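Section 6. Setting the table zones on your Genwood kitchen scale

I wrote this part of the guide after my second month with the scale, mostly so my sister would stop calling me about it. If you've already paired the display (section 5), carry on. If the little house symbol is still blinking, go back and finish that first.

Before you start

Pick the table the scale is going to live on and leave it there. I moved mine three times in the first week and had to redo the zero every single time. A flat, hard top is what you want. Tablecloths are trouble, and so is that squishy shelf liner (I tried it, the reading wandered all over the place).

Keep your boards and utensils off to one corner while you do this, well away from the pan.
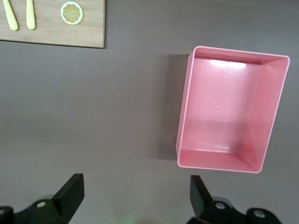

Fig. 6-1. Board and utensils in the upper-left corner of the picture.

Zeroing the scale

1. Put the scale down and turn the four feet until the bubble sits inside the ring. Mine needed a lot more turning at the back than I expected!

2. Press and hold POWER until the display shows 0 g. Let it sit for 28 seconds. The manual in the box says less, but I get a steadier zero this way.

3. Press MODE twice. You should see CAL.

4. Set the 50 g brass weight in the middle of the pan and take your hand away. Wait for the beep.

5. Lift the weight off. If the display goes back to 0 g, you're done. If it says Err 13, the feet have shifted, so start again from step 1.

Caution: don't press down on the pan to "wake it up." I did that, and the replacement load cell had to come from Fesolbridge.

Saving a container weight

This is my favorite feature and I use it every day. You can store up to 6 containers, so you never have to weigh the empty flour bin again. Shallow trays work too, as long as they sit fully on the pan and don't touch the table.
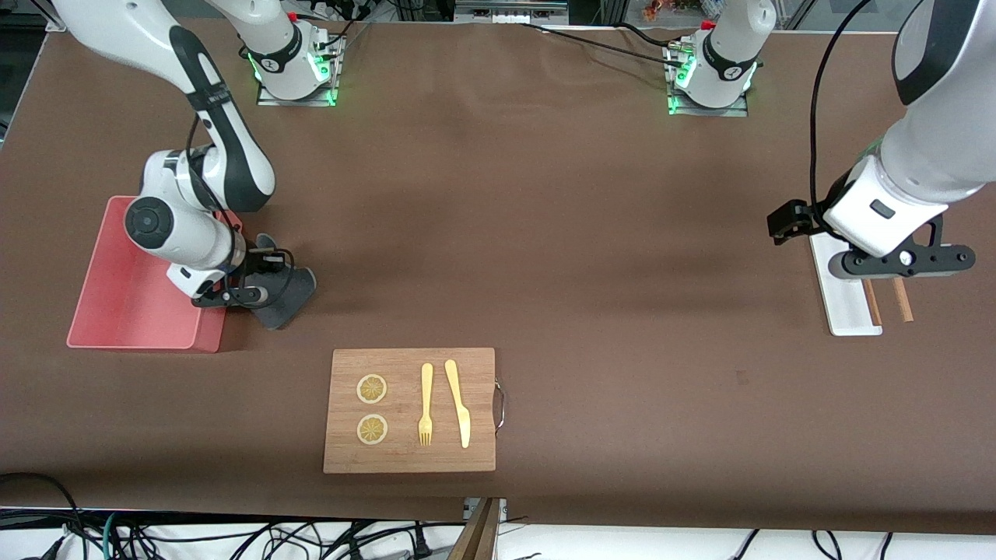 Fig. 6-2. Shallow red tray, empty.

1. Place the empty container on the pan.

2. Hold TARE until a slot number flashes.

3. Use the arrows to choose a slot, then press TARE once more.

4. Write the slot number on a bit of tape and stick it on the container. I skipped this and spent a whole evening guessing which was which.

Note: firmware from before May can forget slot 1 when you change the batteries. Hafþór Brynjólfsdóttir spotted that one and sent me the fix, and it's in section 9 with the other update steps.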